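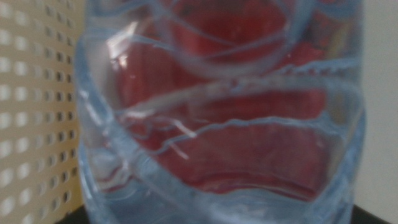 Do you have to register for the Trirau open day? Registration is only needed for groups. Anyone else can walk in and sign at the desk.

Home Forums Events Visits and Demos Log in

Trirau open day, bottle handling demo
Posted by Irena Ziółkowski, 2022-10-30
33 replies – 1177 views

irena_z
I went with Rocío Ventura from the Brumau plant. We watched the arm work with a small water bottle on a white table. Seo-ah Jin ran it and took questions between attempts. I liked that she let people ask for a repeat.
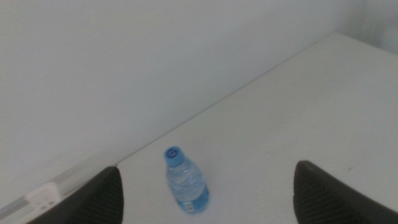
She also said the ribbed pads on the fingers get replaced every two months, and that thin bottles are the reason they don't squeeze hard. I would have liked to see the force settings – she didn't have them on a screen.

tolach_fan
I was there too and wasn't impressed. One bottle on a clean table is easy. Our line at Tolach gets them dented and lying down.

rventura
It was a demo for the public. I thought the slow pace helped. You could see how the fingers lined up.

tolach_fan
Slow is fine for visitors. I'd still want a cycle time before I called it useful, and I asked and got no number.

irena_z
Fair point. Prapai Phuthong told me they will post timings in the download section. 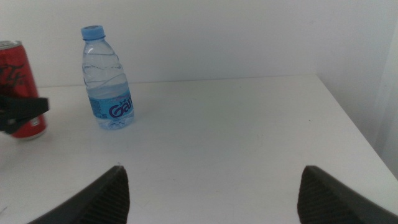 Can visitors bring their own items for the arm to try? Small items are accepted if you hand them in at the desk before the session starts.

prapai_p
Timings go up this week. Up to four visitor items per session, no glass.

tolach_fan
Then I'll bring a dented one next time.

Share (2)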